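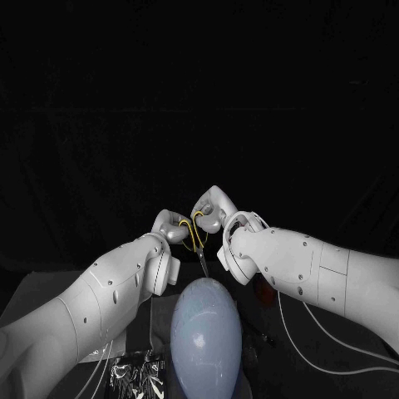
**When does the small items counter at Gamuvon Road open?**

The counter opens in December, at 8am on the first working day of the month, and will then keep the same hours as the rest of the recycling centre.

## Clumaris residents to get a drop-off counter for small household goods

People in Clumaris will be able to hand in scissors, kitchen knives, worn-out batteries, burst balloons and other small things that are awkward to put in a home bin, under a plan agreed by the town council last month.

The counter will be set up inside the Gamuvon Road recycling centre, in the former weighbridge office. It will be free for anyone living in the town. Traders will still have to book a slot at the main gate and pay the usual charge.

At present, small metal and mixed items can only be left in the large open skips at the back of the site, which means climbing steps. The council received 107 complaints about the skips over the past year, most of them about the steps or about sharp objects left on the ground next to them.

Siu-fong Yu, the council's waste manager, said the skips were built for garden furniture and bed frames.

"They were never a good place for a pair of scissors," she said. "People wrap them up, the wrapping comes off, and then one of our staff finds them with a glove."

The work will cost the council £2000, which covers shelving, signs and a new door handle. The bins are being supplied by Plokarel, the firm that already empties the skips, as part of its current contract.

### Blades and sharp items

Knives, scissors and loose blades will be taken at the counter and put straight into a lidded metal bin. Residents are asked to wrap the sharp end in card and tape it before setting off, and to tell staff what is inside. Items should not be carried loose in a bag or pocket. 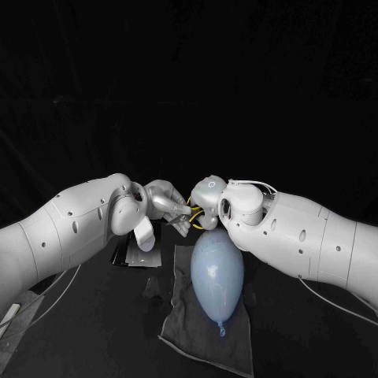 *A narrow grey metal blade. Blades should be wrapped in card before they are brought to Gamuvon Road.*

Scissors with plastic handles do not need to be taken apart. Plokarel will separate the metal at its own yard. Anything still in good order can be left on the reuse shelf by the door, apart from knives, which will not be passed on.

Razor blades and medical sharps are not included. Medical sharps should go back in the yellow box they came with, through a pharmacy or surgery.

### Party waste

The council is also asking people to stop putting balloons in the green bins. Balloons and the packets they come in cannot be recycled under the town's current collection, and a green bin with too much of the wrong material in it may be left unemptied.

Balloons should be let down, tied in a bag and put in the general waste bin. Bags of them left over from larger events can be brought to the counter, and 110 households told a council survey that they would use it for this after birthdays and school fairs. 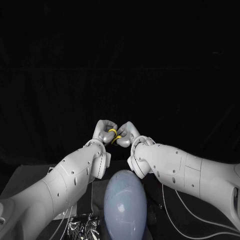
*A pale bluish-lavender balloon and a crinkled black-and-white package. Balloons go in general waste in Clumaris.*

Yuen Hall, which is let out for parties most weekends, has agreed to put up a notice by its kitchen bins. Hirers there will be given a sack for balloons and ribbon along with the key.

### Opening hours and access

The counter will open from 8am to 4pm, and will close for lunch at 1pm for half an hour. There are 2 parking bays beside the old weighbridge office, and both will be kept for blue badge holders. Other drivers should use the main car park and walk across at the marked crossing.

Residents will need to show something with their address on it. A council tax letter or a library card will do.

The skips will stay in place for larger items. Leaflets will go out with the winter bin calendar.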